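4 min read

Search this site Search

Huven pauses video calling in Besamer as operator licensing review continues

The messaging company Huven confirmed in July that it had suspended video calling for customers in Besamer, nine weeks after the feature was introduced there. Text messages and voice calls between Huven users are unaffected. In an interview at the company's regional office, its head of network policy set out the reasons for the decision and the conditions under which the service may return.

The matter turns on how calls are routed. Huven's video traffic in Besamer passes through Picard, the wholesale carrier that also serves most of the region's mobile operators. Under the current licensing rules, a company that carries live video to mobile handsets must either hold a carrier permit or work through a partner that does. Huven had relied on Picard's permit.

"Our reading was that the permit covered the traffic from end to end," the policy head said. "The regulator has asked whether it also covers the relay servers, and those belong to us. We took the view that it was better to stop and get a written answer."

The company has 649 business accounts in Besamer with video calling switched on. Each received a notice seven days before the suspension, and paid plans were credited for the remainder of the billing period. Customers on the free plan saw a message inside the app on the day itself – a choice the policy head conceded could have been handled better.

"Free users had very little warning, and some of them had calls planned with family abroad. We have changed the procedure. Any future suspension will carry the same notice for everyone."

Asked whether Huven would apply for a carrier permit of its own, the policy head said that an application had been drafted but not filed. The permit requires a local technical office and a support line staffed at all hours. The company expects to need about 100 additional employees across the region to meet those terms, and has not yet approved the budget.

A rival service, Vasport, continues to offer video calls in Besamer under its own permit. The policy head declined to discuss Vasport's arrangements but said that customers were free to use both. "We do not lock anyone in. Contacts and message history can be exported from the settings menu, and that remains the case during the suspension."

On call quality, a frequent complaint in the first weeks, the policy head acknowledged that the service had dropped too many calls when a handset moved from Wi-Fi to the mobile network. A revised version of the app is being tested in other markets and will be released in Besamer if the feature is restored.

No date has been given for the regulator's reply. Huven will publish the reply on its support pages when it arrives, the policy head said, "whether or not it is the one we hoped for."

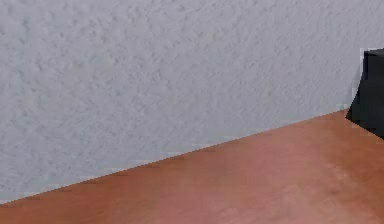
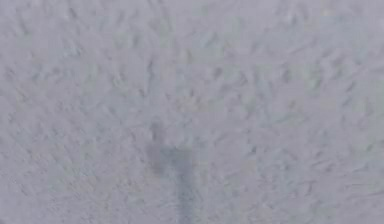
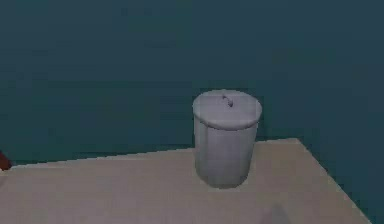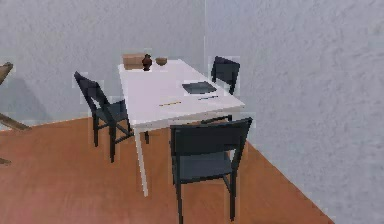
BESAMER, July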